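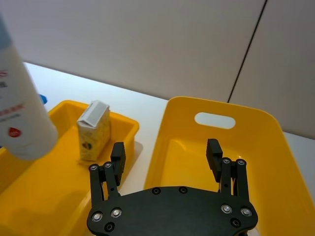 *Foto: Aksel Bach*

## Fragen und Antworten zu Drogerie-Abos

Stand: 9. Juni 2024

Seit Muviveo und Drakamlow auch im Sauerland liefern, bekommen wir ständig Post zu dem Thema. Die meisten Fragen laufen auf dasselbe hinaus: Spart man mit so einem Abo Geld? Wir haben da unsere Zweifel.

**Wie funktioniert so ein Abo überhaupt?**

Man wählt Shampoo, Duschgel, Waschmittel und was man sonst so braucht, legt einen Lieferabstand fest und bekommt regelmäßig ein Paket. Bezahlt wird per Lastschrift. Den Lieferabstand schlägt der Anbieter vor, und er fällt erfahrungsgemäß knapp aus. Wer ihn einfach übernimmt, hat nach einem halben Jahr ein volles Regal.

**Sind die Preise wirklich niedriger als im Laden?**

Beim ersten Paket meistens. Danach lohnt sich der Blick auf den Grundpreis, also den Preis je 100 oder je 1000 Milliliter. Einige Abo-Flaschen sind kleiner als die im Regal, und der »Treuerabatt« bezieht sich auf einen Listenpreis, den im Laden kein Mensch zahlt. Im Mai haben wir einen Warenkorb bei Muviveo nachgerechnet. Mit Versand war er teurer als der Einkauf im Drogeriemarkt. 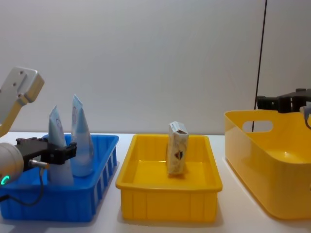 **Kann ich eine einzelne Lieferung aussetzen?**

Bei den meisten Anbietern geht das im Kundenkonto, solange das Paket noch nicht gepackt ist. Die Frist steht in den AGB, oft ziemlich weit hinten. Machen Sie sich einen Screenshot von der Bestätigung.

**Was bedeutet das Symbol mit dem offenen Tiegel?**

Es gibt an, wie lange ein Kosmetikprodukt nach dem Öffnen verwendbar bleibt, »36M« heißt also 36 Monate. Mit der Lagerung der ungeöffneten Flasche hat die Zahl nichts zu tun, auch wenn Werbetexte das gern verwischen. »Praktisch unbegrenzt haltbar« haben wir bei Firna gelesen -- darauf würden wir uns nicht verlassen.

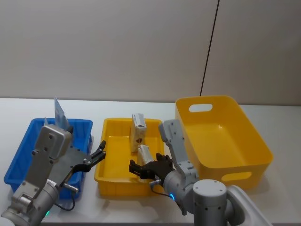 Ein Vorrat ist trotzdem kein Fehler, wenn er kühl und dunkel steht und man das Älteste zuerst verbraucht. Bei Sonnencreme wären wir vorsichtiger. Riecht sie seltsam oder hat sie sich getrennt, gehört sie in den Müll.

**Wie ernst soll ich die Bewertungen nehmen?**

Drakamlow wirbt mit 2970 zufriedenen Kunden. Wer die gefragt hat und wann, steht nirgends. Viele Bewertungen stammen aus der ersten Woche, also aus der Zeit, in der noch der Willkommenspreis galt. Aussagekräftiger sind die mittleren Noten mit ein paar Sätzen Text.

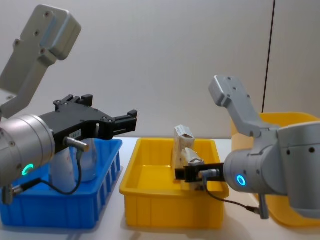 Lesen Sie vor allem, was über Kündigungen geschrieben wird. Dort sammelt sich der Ärger: Pakete, die nach der Kündigung noch kamen, Gutschriften nur als Guthaben, ein Kundendienst, der auf die FAQ verweist.

**Empfehlen Sie irgendeinen Anbieter?**

Derzeit keinen. Für Leute, die schlecht zum Laden kommen, kann ein Abo sinnvoll sein, dann aber mit langem Lieferabstand und einer Kalendernotiz zur Kündigungsfrist.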